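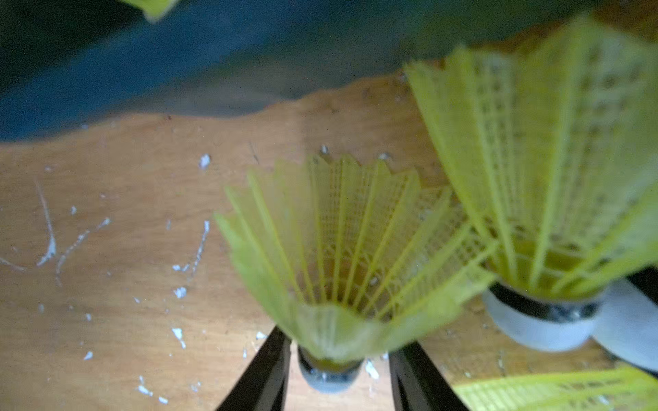

I got to the Norkcombe High workshop at the end of lunch, and Ustyna Zhuravel was already there with a sandwich in one hand and a laptop balanced on the other arm. She teaches physics three days a week and runs the robotics club on whatever is left over. I'd asked for half an hour. I stayed until they locked the building!

The club's project this year is a robot arm named Atar that picks up badminton shuttlecocks. It started in March, when the badminton coach complained at a staff meeting about how long it takes to clear the floor after practice. "I said we could do it," Ustyna told me. "I had no idea if we could do it. I like saying yes in meetings and then panicking in the car."

I play a bit of badminton myself (badly), so I figured a shuttlecock would be an easy thing to grab. It's light, it has a handle, more or less. Zlata Tymoshchuk, a junior and the person who does most of the programming, gave me a very patient look.

"Everybody thinks that," she said. "But you squeeze the skirt and it folds up. You go for the round end and it rolls. And then the mesh ones are see-through, so the camera is looking at the table through the thing it's supposed to find."

They settled on yellow nylon ones, which last longer than feathers and show up better on wood. The arm has a little camera down by its fingers, and Zlata spends a lot of time with what it sees. Up close the skirt fills up the view, all ribs and mesh, and the part you want is tucked down at the narrow end between the two black fingers. She's been teaching the software to look for the dark band around the neck. "If you find the band, you know where the base is. If you don't find the band, you're guessing, and Atar is a terrible guesser."

What about when there's a whole pile of them? Zlata groaned. One on its own is pretty manageable now, she said, but when they sit next to each other the skirts overlap and the camera gets a big yellow blur on one side. Her first version would aim for the spot right between two of them. "Like it couldn't choose. I felt kind of sorry for it."

The club has 13 members, and I asked Ustyna how you keep that many teenagers busy with one arm. She laughed for a while. Some of them work on the fingers, some on the camera, and a couple of ninth graders have taken over the log, where every attempt gets written down. They were up to 122 when I visited. I flipped through it, and the comments column is great. One entry just says "no." Another says "good grab, wrong shuttlecock."

In the fall they're taking Atar to the student challenge in Rokville, where each team gets 11 minutes at the table. I wanted to know if they had a shot. Ustyna thought they'd finish somewhere in the middle, and Zlata, without looking up from her screen, said, "Top three."

"She's the optimist," said Ustyna.

"I'm the one who wrote the code," said Zlata.

I asked Zlata what she'd work on next, and she already had a list taped to the side of her laptop. Slower closing on the fingers. Better lighting, so the camera isn't so dim at one side. And she wants to try feather shuttlecocks, which Ustyna has banned until after Rokville on account of the price.

The club meets again when school's back, and new members are welcome, no experience needed. Bring a snack, Ustyna says, and bring enough for the ninth graders.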